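Kirsten Lavoie has worn the same hand cream for eight years and reviews other people's for a living, so I expected her to be hard on the new Hollis range. She was harder than that.

"It's a nice smell in a nice tube," she said. "Fifty dollars. I put it on at breakfast and my knuckles were tight again by lunch."

The claim on the box is 23 hours of moisture. I asked where a number like that comes from. "You'd have to ask them. I did, twice. I got a press release back."

Kane Maihi used to mix creams for Onex, a small maker in Fekville, and he was only a little kinder. He read the ingredients off my phone. "Water, glycerin, shea a long way down. It's fine. I wouldn't call it repair, though – what is it repairing?"

I put it to both of them that people like a treat, and that a pretty tube on the desk might be worth something. Lavoie shrugged. "Then sell it as a treat." 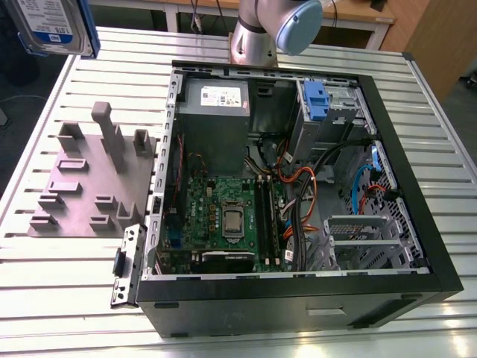
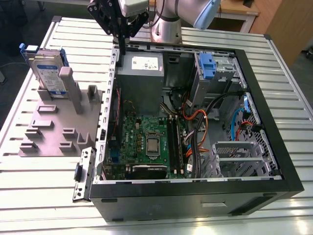
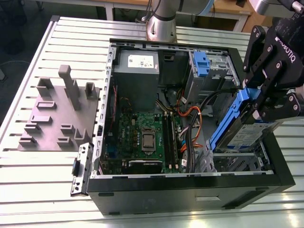 Maihi thinks the scent is doing most of the work. It's fig, mainly, with something soapy under it, and I'll admit I kept sniffing my wrist on the way home from Illevham. He says a plain cream at 15 dollars would do the same job for dry hands if you used it as often.

Would Lavoie finish the tube? "I gave it to my sister. She likes fig."

Hollis is bringing out a foot version later in April. Neither of them has asked for a sample.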